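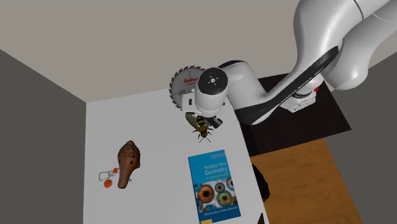 Writing About Records: Handout 4
Charts, chart positions and what to do with them in a review

Last updated: May

We ended the last session on the question of whether a reviewer should mention chart performance at all. The short answer for this course is yes, when it tells the reader something about the music or about who is listening to it. The rest of this handout is on how to do that without letting the number write the review for you.

1. What a chart measures

A chart counts activity over a fixed period. Depending on the chart, that can be sales, streams, radio plays or a weighted mix. Before you cite a position, find out which one you have and what period it covers. "Number one" on a weekly chart and "number one" on a year-end list are separate claims, and a reader who knows the field will notice if you blur them.

Weighting matters most for albums. A person who buys a record on vinyl is counted once, in the week of purchase, even if they play it every day for a year. A person who streams it is counted again and again. Two albums with the same size of audience can have very different chart lives as a result.

2. The worked case: Plandelmont

We are using the Plandelmont album Skiline for the next two sessions. You should have listened to it twice by now, once all the way through without taking notes. The figures in your packet are from the label, Utmont:

First-week units: 3111
First pressing, vinyl: 4000
Debut position, national album chart: 60
Position the following week: 80

Read those in order. The first week was mostly preorders, and the preorders were mostly vinyl. A drop of that kind in week two is normal for a band with a loyal following and little radio play. It does not mean listeners tried the album and disliked it. Several of you wrote in your first drafts that the record "failed to connect." Nothing in the packet supports that sentence. You may believe it after hearing the songs, but then the songs have to be your evidence.

3. Where the number goes

Most student reviews put the chart position in the first line. Try moving it down. In a 500-word review the opening has to carry sound: what the record is like to hear, and what kind of attention it asks for. The chart position can sit in the paragraph where you talk about the band's audience, or where you compare this album with the one before it.

For Skiline the obvious comparison is Pap, the debut. Pap did not chart at all. It was recorded quickly, the drums are buried, and half the lyrics are hard to make out. Skiline has a clear vocal up front and longer songs. You can argue that the cleaner sound brought new listeners, or that the same listeners simply organized themselves better and all bought it in one week. Pick one and defend it from what you can hear and what the packet says.
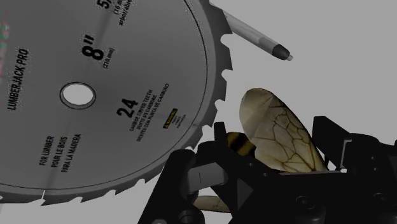
Joanne Crabtree objected in the afternoon section that this puts too much weight on the second album being an improvement. In her view Pap is the better record and the buried drums are the reason — they make you lean in. She asked whether a review could say so and still report the chart position fairly. It can. Write the position as a fact, in one plain sentence, and keep your judgment in the sentences on either side of it.

Kyung-tae Moon's draft does this well and is in the packet with his permission. Look at the fourth paragraph, where he gives the debut position and then goes straight back to the organ part on side two.

4. Words to watch

"Smashed," "stormed," "crashed into" — these come from press releases. "Entered at" or "reached" will do.

"Flopped" needs a stated expectation. Whose, and how do you know?

"Underrated" usually means the writer likes it. Say what you like.

"Deserved" (as in "a deserved hit") assumes that a chart is a prize.

5. For next session

Revise your Skiline draft to 500 words. Mention the chart once. Underline the sentence, and write in the margin which chart it is and what that chart counts. Bring two printed copies, one for your partner and one to hand in. If you are comparing the album with Pap, name at least one specific track from each.

Reading: the two short reviews at the back of the packet. They disagree about the closing track, and we will start there.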